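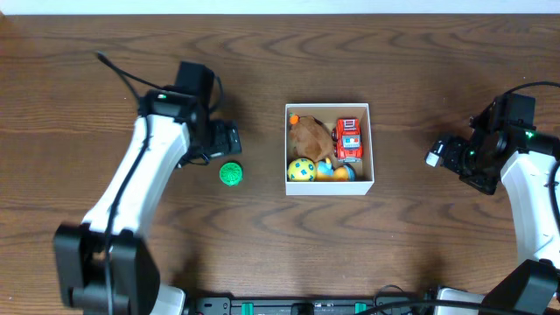

One Box Is Plenty

My rule is simple: toys get one box. A red truck, a plush thing of uncertain species, a polka-dot ball. The green ball is still on the table, and I respect its position.

Kastix will sell you a storage tower with 165 bins. I own 2, and one holds receipts.

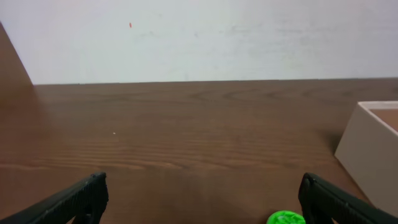 The box and a stretch of bare table.

I like the wood grain — I paid for it, after all, and I'd like to see it before bedtime.

Related
Against the Junk Drawer
Zotcombe in May

Contact | © Markmont Letters | Back to top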